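Notebook, June – blur filtering on the hand-held gripper set

Picked up from Thirumalai Devadiga's notes on the cloth subset. Question for today is whether the sharpness cutoff we use on the Nirnska data is throwing away frames the policy needs. The set has 2,293 clips, all hand-held, wrist view only. Cutoff was 92 on the Grunitz score, picked early on with rigid objects and never revisited.

Pulled the rejected frames for the green cloth clips and went through them by eye. Most look like this one: fingers sharp, everything behind them smeared.

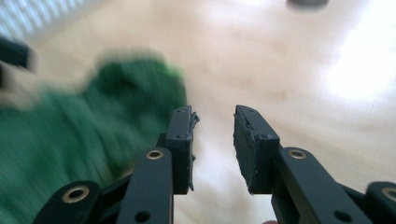

The score is computed over the whole image, so a fast hand motion sinks it even when the fingertips are crisp. With cloth the operator moves quickly between grasps and we lose long runs of frames. Rigid objects get moved more slowly in our protocol, so the problem never showed up there.

Tried two things.

First, masked the fingers out and scored only the background. Worse, as expected. Rejects even more of the cloth frames and tells us nothing new.

Second, dropped the hard cutoff and passed the score to the policy as a weight on the loss. Blurred frames stay in but count for less. Trained on Namboodiri for 4,000 steps with the same seed as the baseline. Validation error on jaw width came down against the baseline. Error on wrist rotation did not move. I would not read much into either from a single seed.

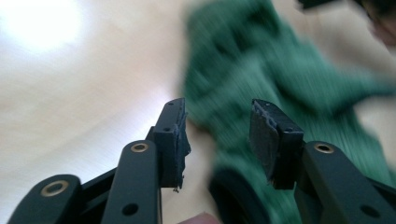

Jaws open, green fabric behind, strong motion blur. Kept under weighting.

Also worth noting that the pads are rough along the edges. The jaw width estimate uses the inner pad edge, so ragged rubber could bias it by a small amount. Have not measured this. Thirumalai thinks it is below the noise in the labels – I would rather check with fresh pads before we say so in the write-up.

Grametti loader still drops the last frame of each clip. Worked around it by padding, needs a proper fix.

To do:
Rerun weighting with more seeds.
Hand-label jaw width on 40 blurred frames, compare with the estimator.
Swap pads, repeat the width calibration.
Ask Thirumalai where the 92 came from.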